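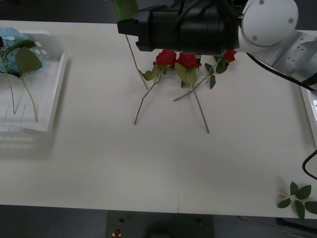 Section 3. Sorting Artificial Stems

Before arranging, stems must be separated by type on a clean, flat surface. Loose stems tend to catch on one another at the leaves, and the red roses lying crossed on the white tabletop should be parted before any is placed in a vase. The white tray holds the hydrangea-type stems.

1. Lay each rose flat with the bloom pointing away from you.

2. Hold the stem below the lowest leaf and lift it clear of the others.

3. Straighten the stem by hand and return it to its group.

Note: Leaves may be turned on the stem to face forward.

CAUTION: Do not pull stems by the bloom. Stems contain wire; keep away from children under 3.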